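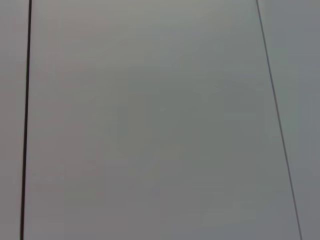
Joltier gripper kit and zip bags, worth it?

Posted by mapleshed
We have the Joltier two-finger kit on trial until the end of June and I'm stuck on flat bags. Boxes are easy! Clear zip-tops, ugh. I've done 17 tries with the stock fingertips.

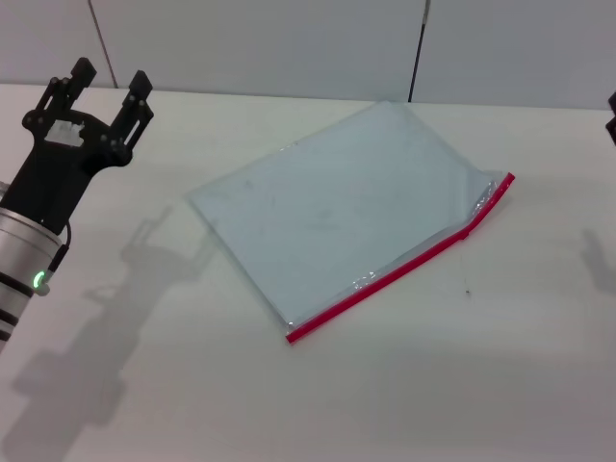

Gripper open, bag flat, red zipper toward the front

The wrist camera is my other gripe. What am I supposed to do with a view like the next one?
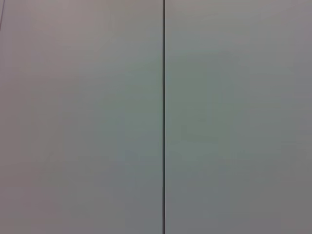 Wrist view, gray panels and a seam

Eusebio Cordero
Go for the corner that sticks up, and slow the close speed way down. I'd keep the kit but buy softer tips (Baltico sells some).

fivholm_fan
Return it. Mine was junk.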